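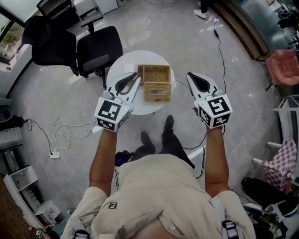
Small Storage in a Shared Workroom
Project report, Spring term
Group members: Brynhildur Kjærgaard, Shivam Awasthi, Hsiu-ying Lo
Supervisor: Oddur Egilsson
Submitted 26/04/2025

1. Background

The workroom on the second floor of the Overgaard building is used by several student groups. It has desks, office chairs, low white shelving and a carpeted floor. Small items such as pens, adapters, tape, keys and sticky notes tend to end up on whatever surface is closest, and they stay there. Our task was to choose one small container for the room, decide where it should stand and find out if people would use it.

The budget was 50 dollars, including anything we bought and did not keep.

2. Choice of container

We looked at three kinds: a plastic drawer unit, a metal letter tray and a wicker basket. The drawer unit was ruled out early. It hides its contents, and in a shared room people want to see if the thing they need is there. The letter tray was fine for paper but small items slid to the back.

The basket we kept is rectangular, woven, and tan in color. It has a raised section at the back and a lower compartment at the front. The raised part takes upright or longer items and the front takes things people pick up often. We bought it at Gorkia, a secondhand shop, which left most of the budget unspent.

Shivam argued for a lining, and we tried a piece of cotton cut from an old pillowcase. It bunched up in the front compartment and we took it out after two days. Pins and paper clips do work their way into the weave without it. We decided not to store them there.

3. Placement

The first position was on top of the low shelving. Items went in but rarely came out, and people walking past used the basket for receipts and wrappers.

The second position was a small round white table. A round table this size does not leave much room beside a rectangular basket, and we first saw that as a problem. In practice it helped. With less free surface, fewer things were left next to the basket. The table can also be reached while standing, and the chairs can stay at the desks.

One point we did not plan for was cables. Power strips and leads lie on the carpet in parts of the room, and moving a table even a short way can put a leg on top of one. Any group repeating this should sort out the floor first – we did it in the third week and had to empty and refill the basket to move the table.

4. Use over the test period

Each weekday at closing time one of us wrote down which items were in the basket and which were lying loose elsewhere. The log ran for 10 weeks and has 1,403 entries. The full list is with Oddur Egilsson.

Pens and adapters were returned most reliably. Keys were not. People preferred to keep keys in a pocket or on their own desk, and we stopped suggesting otherwise. Tape was put back in the raised section even when there was space in front, probably because the roll stands up there.

Out of all the entries, 108 were for items none of us could match to an owner or a use. Most were single cables. Panagiotis Konstantinidis from the Faton group took over a box of these for testing.

5. Problems

The log depended on who was writing it. Hsiu-ying counted a pen lying against the basket as outside, while Brynhildur counted it as inside for the first week. We agreed on a rule after that but did not correct the earlier entries.

We also have no log from before the basket was put out, so we cannot say how much tidier the room became.

6. Recommendations

Keep the basket on the round table. Empty it completely once a month and leave out anything that has not been used. Do not add a second basket until the loose cables have a place of their own, as they would fill it first. If the workroom moves to Sosamholm in November as planned, the table should go with it.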